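釣り道具の手入れと片づけ、家の中でできるコツまとめ

釣りから帰ってきた日の夜って、もうとにかく座りたいですよね。わかります。でも、あと少しだけ動いておくと次の釣行がびっくりするほど楽になるんです! うちは家族4人で堤防釣りに通っていて、道具の数がじわじわ増えてきました。台所と洗面所と物置を行ったり来たりしながら覚えた手入れの方法を、思いつくまま書いていきます。順番どおりにやらなくても大丈夫。気になるところだけ拾ってください。

■帰宅したらまず水につける

リールは流水で軽く、竿はぬるめのシャワーで。ここまではどの本にも書いてあります。私がおすすめしたいのは、ルアーや仕掛けの金具類をまとめて洗濯ネットに入れてしまう方法です。目の細かいネットに入れて、バケツの水に沈めておくだけ。針がネットに引っかかるのが心配な人は、針先にストローを短く切ったものをかぶせてからどうぞ。これが本当に便利で、細かいスナップやサルカンが排水口に流れていく悲劇がなくなりました。

つけておく時間は30分。長くつけすぎると、かえって金具の傷んだところからサビが出ることがあります。タイマーをかけておきましょう(私は一度忘れて、翌朝きれいな茶色の水を見ました)。

お湯は使わないこと。リールに熱いお湯をかけると中のグリスがゆるんでしまいます。手で触って「冷たくないな」くらいがちょうどいいです。

リールはドラグをしっかり締めてから水をかけて、洗い終わったらゆるめて乾かします。締めっぱなしで次の釣行まで置くと、中のワッシャーがつぶれてドラグがカクカクします。ここ、試験に出ます! というくらい大事です。

■台所にあるものが大活躍

まず歯ブラシ。使い古しで十分で、竿のガイドの足元、リールのハンドルの付け根、プライヤーのかみ合わせと、どこにでも入ります。毛先が開いてしまったものは、長靴の底の泥落としに回します。

次に重曹。クーラーボックスのにおいには、これが一番でした。うちの配合は水600mlに重曹を大さじ1。スプレーボトルに入れて内側にまんべんなく吹きつけ、しばらく置いてからスポンジでこすって、水ですすぎます。ふたのパッキンの溝がいちばんにおうので、綿棒を惜しまず使ってください。パッキンが外せるタイプなら、外して別に洗うともう感動ものです。

ただし重曹はアルミが苦手です。リールのスプールや金属のタックル類にはかけないでくださいね。黒ずみます。

それからクエン酸。白く残った塩の跡には、こちらのほうが向いています。塩素系の漂白剤とは絶対に一緒に使わないこと。置き場所も分けています。

新聞紙も捨てないでください。長靴やウェーディングシューズの中に丸めて詰めて、湿ったら取り替える。昔ながらの方法ですが、これに勝つものをまだ知りません。つま先の奥まで届くように、最初の一つは小さめに丸めるのがコツです。

■手についた魚のにおい

石けんで2回洗っても残る、あのにおい! ステンレスのお玉や流し台のふちを流水の中でこすってみてください。私はこれでだいぶやわらぎます。あとはコーヒーをいれたあとの粉を少し手に取って、もむように洗うのも好きです。手荒れしているときは粉がしみるのでお休みで。

タオルについたにおいは、洗濯前に重曹水につけておきます。釣り専用のタオルを決めて、端にひもを縫いつけておくと、干すのにも腰から下げるのにも使えます。うちでは洗面所のタオルと混ざって家族会議になったことがあるので、釣り用は全部紺色にしました。
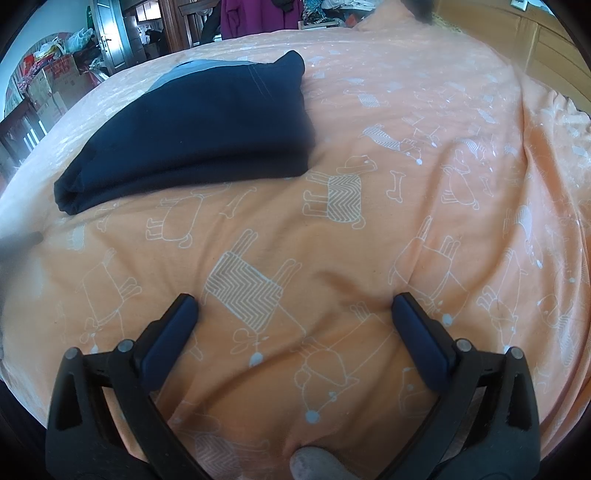

■ライフジャケットは陰干しで

日なたに出したくなりますが、浮力材の入ったものは直射日光を避けて干すのが安心です。太めのハンガーにかけて、前のバックルは全部外し、ポケットのファスナーも全開に。ポケットの中から、溶けかけのあめ玉やちぎれたハリスが必ず出てきます。ここで出しておけば、あとで泣かずにすみます。

股ベルトのある子ども用は、ベルトを軽く結んで上に上げておくと床につきません。そして乾いたら、しまう前に子どもに一度着せてみてください。子どもの体って本当にあっという間に大きくなるんですよ。釣り場に着いてから「きつい」と言われるのが一番困ります。

膨張式のものは水をじゃぶじゃぶかけると作動してしまうことがあるので、説明書を見てから、固くしぼった布でふくのが基本です。ボンベの期限も、ふくついでに見ておきましょう。

■Stirkovの竿立てを壁につけてみた

物置の隅に立てかけていた竿が、毎回なだれのように倒れてくるので、とうとうStirkovの壁付けラックを買いました。幅は900mm。ねじを打つ下地を探すのに少し苦労しましたが、つけてしまえば快適そのもの! 上下のパーツの間隔は600mmにしました。短い子ども用の竿もきちんと両方にかかります。

つけ方を教えてくれたのは、釣り仲間のVolkan Çetinkayaさんです。彼に言われたとおり、まず一番長い竿を壁に当てて、鉛筆で印をつけてから高さを決めました。天井に穂先が当たると元も子もないですからね。下地探しには画びょうが使えます。すっと入るところは石こうボードだけ、途中で固くなるところに下地の木がある。プロの道具がなくても意外といけます。

壁に穴を開けられないお宅なら、突っ張り棒を2本、上下に渡して、面ファスナーのバンドで竿を留めるだけでも十分です。バンドは竿の太いところで留めること。穂先の近くで締めると曲がりぐせがつきます。

■小物ケースの仕切り方

おもり、針、ウキ、スナップ。種類別に分けるのが普通ですが、子どもと行くなら「一回分セット」にするのがおすすめです。小さなチャック袋に、仕掛け、おもり、ウキをひとそろい入れて、油性ペンで何釣り用か書いておく。現場で絡まってもう直せない! となっても、袋を一つ開ければすぐ再開できます。待ち時間が短いと、子どもの集中も続きます。

ケースには乾燥剤を一緒に。海苔の缶に入っているあれで構いません。食品用の乾燥剤は石灰のものもあるので、水にぬらさないよう気をつけて、シリカゲルのほうを選んでください。

おもりを触ったあとは手を洗う、これは家族の約束にしています。おやつの前は特に。

■針の保管と、使い終わった針

使いかけの針は、コルク栓や消しゴムに刺しておけば安全です。でもサビた針はもう思い切って処分しましょう。私は空になったミントタブレットの缶にためておいて、いっぱいになったらふたをテープでぐるぐる巻きにして、「釣り針」と大きく書いてから、住んでいる地域の決まりに従って出しています。

古い釣り糸は短く切ってから捨てます。長いままだと、ごみ袋の外で鳥や動物に絡むことがあるからです。キッチンばさみで切ろうとすると逃げるので、牛乳パックの中に入れて上からざくざく切るとうまくいきます。

■投げる練習、家でもできます

手入れの話から少しそれますが、これも書かせてください! 針を外して、糸の先に布で作ったお手玉を結びます。広い庭があれば、洗面器を的にして投げる。Pongsak Ruangritさんという、投げ釣りのとても上手な先輩に教わった遊びで、うちの子たちは夕飯前に夢中になってやっています。コツは遠くへ飛ばそうとしないこと。腕を振り切るより、止めるところを覚えるほうが早いそうです。

お手玉の中身は小豆でも古い軍手の端切れでも。軽すぎると糸が出ないし、重いと窓が心配です。投げる前に後ろを見る、という約束も、この遊びのうちに体にしみこませておくと、釣り場で安心して見ていられます。

■冬の間にやっておくこと

1月は寒くてあまり釣りに行かないので、道具の点検にあてています。ガイドの内側に綿棒をくるっと通して、綿の繊維が引っかかったら傷がある印。糸が切れる原因になりますから、釣具店で見てもらいます。継ぎ目にはろうそくのろうを薄く塗っておくと、抜けなくなるのを防げます。塗ったら布でから拭きして、べたつかせないこと。

クーラーボックスはふたを少し開けて保管します。割り箸を一本はさむだけでいいんです。閉め切ったまま春まで置いたものを開けたときの、あのこもったにおいとはもうお別れ!

長靴は折り曲げず、筒の中に丸めた雑誌を入れて立てておきます。折り目からひび割れるのを防ぐためで、高いシューキーパーはいりません。小さくなった子どもの長靴は、ウキ入れや傘立てになって、まだうちの玄関で働いています。

次回はまな板とうろこ取りの話を書く予定です。うろこが台所中に飛ばない方法、いま試しているところなので、お楽しみに!

2022年9月25日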